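Hearing Protection Inspection Checklist, with Comments
Undura Finishing, Building 2
Month of inspection: August
Completed by: Maritza Cabrera
Areas covered: press line, deburring, compressor room, break room

Mark each item Yes, No or N/A. Write a comment for every No. Leave the form in the tray outside the shift office before 3 p.m.

Section A. Signs and boundaries

A1. Noise signs posted at every entrance to the press line. Yes
A2. Signs readable from the walkway. No
Comment: The sign on the east door is behind the open door for most of the shift. Move it to the wall on the latch side.
A3. Yellow floor line marks where hearing protection starts. Yes
Comment: Worn at the forklift crossing but still easy to see. Repaint at the next shutdown.
A4. Compressor room door kept closed. No
Comment: Found propped open with a drum lid. Closed it and spoke to the lead. The closer arm is loose and the door doesn't latch unless you pull it.

Section B. Readings

B1. Meter calibrated before use. Yes
B2. Readings taken at ear height at each work position. Yes
B3. Readings written on the area map. Yes
Comment: Highest reading was 105 dBA at the deburring bench with both grinders running. Packing table was 84 dBA. Packing stays on the optional list for now, but the new conveyor goes in next to it and I want it measured again after that.
B4. Any area louder than at the last inspection. Yes
Comment: Press 4. The guard panel rattles on the down stroke. Work order is in.

Section C. Earplugs

C1. Dispensers filled at both entrances. No
Comment: West dispenser was empty. The Floken refill bags are in the supply cage but the key was with the other shift. Need a second key.
C2. More than one size available. No
Comment: Only regular. Two people in deburring told me regular won't stay in. Order small.
C3. Fitting instructions posted next to dispensers. Yes
C4. Employees shown how to roll, insert and hold plugs. Yes
Comment: Watched people go in at start of shift. Most let go too soon and the plug backs out. They should hold it for 30 seconds. Cover this again at the toolbox talk.
C5. Used plugs thrown away at end of shift. Yes

Section D. Earmuffs

D1. Cushions soft, with no cracks or splits. No
Comment: Pulled 5 pairs of the Flollaseck muffs with hardened cushions. Tagged and in my office. Replacement cushion kits are fine if the cups are sound.
D2. Headband holds its tension. Yes
D3. Foam liners in place inside the cups. Yes
D4. Muffs worn with double protection at the deburring bench. Yes
D5. Muffs seal over safety glasses. No
Comment: Thick temples lift the cushion off the head. The Eshun glasses with the thin temples do better. Offer those first to anyone who wears muffs all day.
D6. Cap-mounted muffs not worn over hoods or knit hats. Yes

Section E. Storage and break room

E1. Hooks or bags provided for muffs during breaks. No
Comment: Hooks by the press line only. People coming from deburring carry their muffs to the break room and set them down wherever there is space.
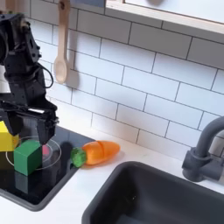

E2. Muffs kept off heaters, windowsills and machine tops. No
Comment: One pair on the space heater in the shift office. Heat hardens the cushions.
E3. Wipes available for cleaning muffs. Yes
E4. Break room quiet enough to take protection off. Yes, as long as the compressor room door is shut. See A4.

Section F. Hearing tests and training

F1. Baseline test on file for each person on the list. No
Comment: Two transfers from the warehouse are missing. Both go on the next van visit.
F2. Test results given to employees in writing. Yes
F3. Annual training up to date. Yes
F4. Supervisors wear protection when they cross the line. No
Comment: Saw one walk through without it. Spoke to him at the time.

Open items

Fix door closer, compressor room. Maintenance.
Second key for supply cage. Shift office.
Small earplugs. Purchasing.
Hooks for deburring. Maintenance.
Guard panel on press 4. Work order open, measure again when done.

Signed: M. Cabrera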